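Home | News | Reports | Coverage | Contact

Visit report: SIM personalization at Jaseck

Print this page | E-mail this page

Jaseck runs a SIM personalization plant on the edge of Diltunura and opens it to resellers twice a year. I went on the Wednesday session in February as one of 17 visitors, most of them from small operators that buy cards in lots of a few thousand. Furora, which resells prepaid data in three countries, sent two people. Phones and laptops were left in lockers at the gate.

Zoriana Hladun, production manager, took the morning group. Blank cards arrive with the chip module already embedded and the operating system already loaded. What the plant adds is the operator profile: the subscriber identity, the authentication key, the network access rules and the printed serial number. Keys are generated in a separate room that visitors do not enter. The personalization machine reads them over an internal link and writes them to the card in one pass.

Line 2 was running a triple-cut job during our visit. The card body is standard bank card size and is punched so that the mini, micro and nano outlines snap out in turn. Hladun said most calls from shops concern the nano outline, where a burr on the edge can catch in a phone tray. The limit is set by gauge, and a worn punch is replaced after 42 shifts whether or not the gauge has picked anything up. Each box carries 837 cards, a number inherited from an older tray layout that the customer never asked to change.

Adapters came up at this point. Jaseck does not make them and does not recommend putting a nano card in an adapter for a micro slot, as the card can drop out on removal and bend the reader contacts. A swap at the counter costs the operator one card and a database update, and the old card stops working when the new identity is attached to the number.

After lunch Nikola Kos covered remote provisioning. The eSIM profile holds the same data as the plastic card, but it is fetched from a server after the phone has proved its chip certificate. The test rack held profiles for 1298 handset and firmware combinations. Failures are sorted by cause - certificate, download, install, enable - and the download group is the largest, mostly from weak Wi-Fi at the point of activation.
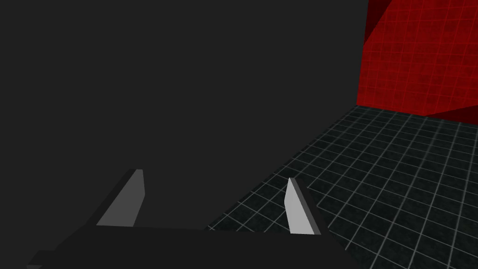
Kos does not expect plastic to go away soon. Meters, alarms and older handsets still need it, and the installers who fit them want a part they can hold and replace. Jaseck has bought a second embedding machine from Omerović for that work, to be installed where the packing tables are now.

Questions ran until 3:40 p.m. Lead time for a new card profile is six weeks, and a repeat order with new keys takes nine working days. Minimum order was not given in the session. Resellers who want it should write to the sales desk with the card format and the network name.

Print this page | E-mail this page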